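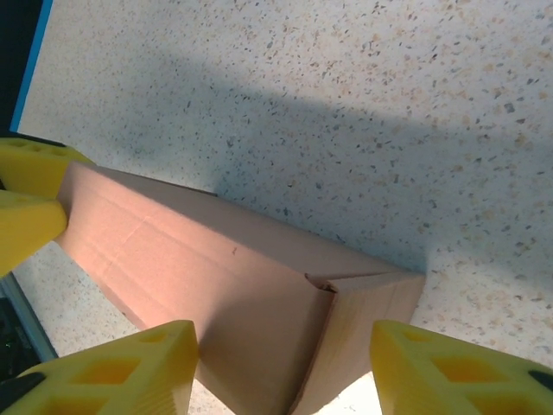

Seed library and growing scheme: second progress report

Friday, November 24, 2023
By Zoriana Dovhaniuk

14 shares | 2 comments

This report covers the period since July. The grant pays for the seed library at Breltow, two part-time posts and the postage scheme for growers outside the town.

Seed lending

We have sent out or handed over 2,062 packets since the library opened. Beans and peas went first, as they did last year. Lettuce was slow and we have too much of it left. Returns are harder to judge. Many borrowers bring seed back mixed or without a label, and Hina Khattak has been sorting it on Mondays. She has asked for a proper drying cabinet, which is not in the current budget.

Postage

Postal orders go out in flat cardboard boxes. Prices rose in the autumn and we have moved the Morkeck growers to one parcel a season. Two people complained. The rest have accepted it. 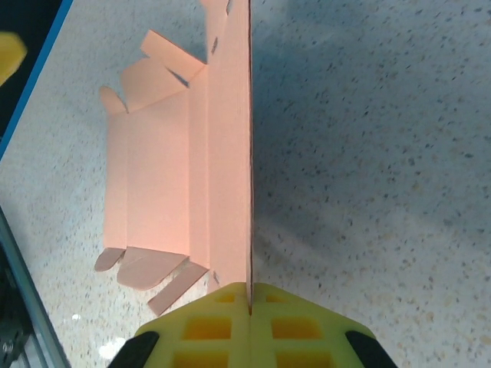
Cardboard box blank, partly folded.

Growing plots

The plots at Morkeck were dug over late because of the wet ground. Elikem Opoku has agreed a new lease with the landowner on the same terms. The lower end still floods and we have stopped planting there. Squash did well, onions did not.

Training

Felicja Adamczyk ran the seed-saving course twice. The second course was full and had a waiting list. We would like to move up to 300 pounds from the printing line to pay for a third.

Spending

We are under budget on printing and over on postage by 600 pounds. Wages are as planned. The full figures are in the spreadsheet sent last week.

Next steps

Order labels and envelopes for spring. Get a price for the drying cabinet. Confirm dates for the third course once the transfer is agreed.

2 comments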